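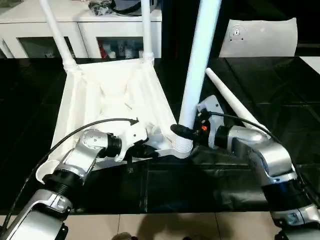 5. Chores, and What Counts as Doing Them

The literature on household manipulation has a generous idea of the word "done." A shirt is folded if it ends up smaller than it started. A table is cleared if most of what was on it is now somewhere else. We wanted a task with less room for charity, and flat-pack assembly seemed to qualify: a leg screwed in crooked will announce itself the first time a person sits down.

We therefore built the Sallix task set out of jobs that adults resent but can do while talking on the phone. It has two halves. The assembly half asks for a plastic stool to be put together upside down, each threaded leg started, turned and seated in its socket. The handling half asks for light household goods, cardboard tubes among them, to be picked up, held upright and set down without being crushed. Both halves are run with the same two arms on the same table, and neither was adjusted to flatter them, although we did consider it.

5.1 Threading

Across 889 leg insertions, the controller (Zundellow, described in Section 3) got good at nearly everything except the first half turn. Bringing a leg to a socket is a solved problem by any reasonable standard. Turning a leg that is already engaged is tedious but reliable, if you don't mind that an arm has to let go, unwind its wrist and take hold again, like someone opening a jar with mittens on. The trouble sits in between. A person feels a cross-threaded leg at once and backs it off with a small grunt. Zundellow notices too, in the sense that the torque reading goes up, and for much of its early life it took this as encouragement.

Adding a reverse turn before every forward turn fixed most of it. This is the trick everyone's grandfather used on wood screws, and we can report that it took us until April to think of it. The mean time per stool fell to 242 seconds. A bored graduate student takes less and complains more, but the student also put one stool together with a leg left over, so we don't consider the contest closed.

Bracing turned out to be the second problem. A stool body on a slick table would rather spin than be assembled, so one arm holds the plastic while the other works the leg. This uses up both arms on a job that many people do with one hand and a knee. We have no knee.

5.2 Holding light things

Cardboard is where grip force stops being a detail. Too little and the tube slides; too much and it has a waist. Figure 2 shows a wrist view of a grasp low on an upright tube, one finger to each side.
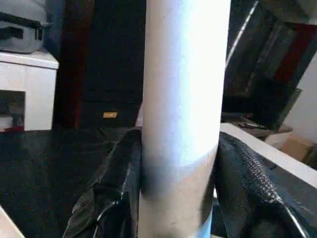
Figure 2. Wrist view of a two-finger grasp on a cardboard tube.

Haruna Sakai, reading a draft of this section, objected that a person would never hold a tube with two fingers and a fixed force to begin with, and that we were grading the machine on a handicap we had given it. She would have us report the handling results by hand design first and by controller second, or else drop the word "chore" from the title. We have kept the title and moved her table to the appendix.

Her point stands, though. Of the 2,000 handling trials, the failures we'd call embarrassing nearly all came from tubes that were already a little soft from earlier trials. A fresh tube forgives a firm grip. One that has been through a morning of experiments does not, and the policy had no way to ask how the tube was feeling. Swapping in new cardboard raised the success rate more than any change we made to the learning method – a result we present without enthusiasm.

5.3 Are we there yet

For the stool, nearly, provided somebody else opens the box, finds the legs and clears the table. These steps were left out of the timing, as they are in most of the work we compare against, including the Uvadgate benchmark and our own previous paper. For cardboard, it depends on the cardboard. Section 6 takes up the unpacking problem, where our numbers are considerably worse.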